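In Praise of the Ten-Minute Clean

I grew up in a house where cleaning was an event. Once every couple of weeks my mother rolled up the rugs, put on a record and we were all drafted until dark. I hated it so much that when I moved into my own place in Trodton I simply didn't clean for most of a winter, and then in January my friend Tincuța Munteanu came to stay and changed my mind without saying a word about the state of the kitchen.

What she did was wipe things. She'd put the kettle on and wipe the stove while it heated. She'd finish a phone call and rinse the sink. Ten minutes, maybe, and then she sat down and forgot all about it! By the end of her visit the apartment looked better than it had on the day I got the keys, and I couldn't have told you when it happened.

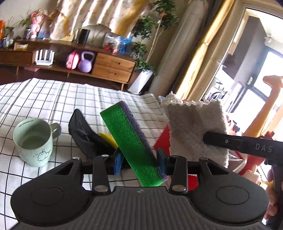
I've been a convert ever since, and I want to make the case for it, because I think most of us were taught that a job only counts if it hurts. My neighbor Octavian Moldovan still believes this. He saves up his whole apartment for one enormous morning, does it beautifully, and is too tired to enjoy it. Then the dust starts again (dust doesn't care how hard you worked) and he has two weeks of watching it pile up.

The short clean lets you off all that. You never face the whole house, only the one shelf in front of you. I did the bathroom mirror this morning and nothing else, and I was thrilled with it. I walked past it three more times just to look.

You also start noticing your own home again. I found out that the late sun comes right through the hall and lands on the baseboards, which I had never once looked at in four years. I found a library book. I found that I like the smell of plain soap far better than the lemon stuff I'd been buying by the jug.

Agathe Millet, who I used to work with, wrote to me that this is fine for people who live alone and hopeless with three kids. Fair enough, and I don't have an answer for the week everyone has the flu. But her oldest now does the table after supper, every night, and she admits he's good at it.

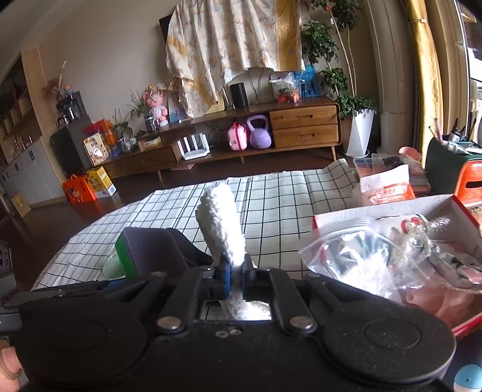 A white chenille sponge stick and a checked tablecloth.

So pick something small tonight. The faucet, say, or the shelf where the cups go. Stop when you're bored, even if it's half done, and go read your book. The other half will be there tomorrow and you may find you're looking forward to it. I know how that sounds! I was the kid hiding behind the rolled-up rug.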